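Teaching a Gripper by Hand: Final Report, Group 4

Members: Uzma Bajwa, Virgilio Dimaculangan, Signe Kirkegaard
Lab supervisor: Areeba Bukhari

1. What we set out to do

Show a robot how to pick up a short plastic peg and stand it in a holder, using demos from a person and no hand-written motion code. Original plan was two ways of giving demos: (a) remote control with a joystick, (b) a hand-held gripper with a camera on it that you carry around and squeeze yourself. Then train the same policy on each and compare. We got through both but the comparison is thinner than we wanted, see section 5.

2. Setup

Arm is the lab's Doltby, the small one. Joystick software is Drakside, already installed when we started in March, so no work there except Virgilio remapping two buttons. The hand-held gripper was printed from the course files. Same finger shape as on the arm, which matters, otherwise the camera view during the demo doesn't match what the robot sees later.

Peg and holder came out of the Baloch parts kit. Start position of the peg was changed every demo, holder stayed put. We should of moved the holder too.

3. Collecting demos

Joystick first. Slow. 20 demos in one afternoon and everyone's thumbs hurt. The person driving kept stopping to check the height of the fingers, so the recordings are full of pauses where nothing moves, and the first policy learned to pause as well. Signe wrote a script to trim anything where the arm stood still. Helped a lot.

Hand-held was much faster. 156 demos kept after cleaning, 11 thrown out. Main reasons for throwing out: peg dropped, hand moved too fast and the video blurred, or tracking got lost when we turned the wrist too far. Uzma did most of the demos and her style is pretty consistant. Virgilio comes in from the side more. We left his in.
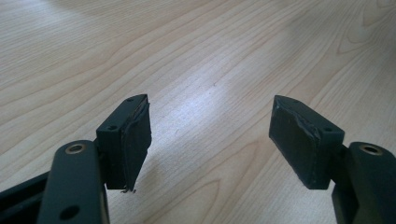
Wear on the pads was the thing we didn't plan for. The rubber edges lift and fray, and once a strip is hanging loose the peg can catch on it as you let go. In the demo you just shake it free without thinking, and then the policy has a little shake in it. Took us way too long to work out where that came from. Our advice to next year's group is check the pads before every session and swap them early, both fingers at the same time.

Glare on the table was the other one. With the overhead lights on the reflection is strong enough to wash out the wood, and a light colored peg lying in it is hard to find in the video. Switched to the black peg for the last part of the collection.

4. Training

Same network for both sets, same settings, trained overnight on the lab machine. Input is the camera image plus finger opening. Output is the next short chunk of motion. We did not tune much, no time.

5. Results

15 trials per policy on the arm, peg placed by Signe so the people who gave the demos weren't choosing easy spots.

Joystick policy: found the peg most of the time but closed too early, and the peg got pushed over. Hand-held policy: better grasp, better approach, still misses the holder when the peg is picked up near its end. Full table is in the appendix.

Obvious problem: the two sets are not the same size, so we can't say the hand-held method is better per demo. Per hour of our time, yes, clearly. Areeba pointed this out at the midterm check and we meant to collect more joystick demos but the arm was booked.

6. What we would change

Move the holder between demos.
Write down which pads were on for which session. We didn't, so we can't go back and split the data by wear.
Record some recoveries on purpose, e.g. start with the peg half slipped.
More than one main demonstrator.

Code and trimmed recordings are in the course folder under group4_final. The raw joystick files are there too but the names are a mess, ask Signe.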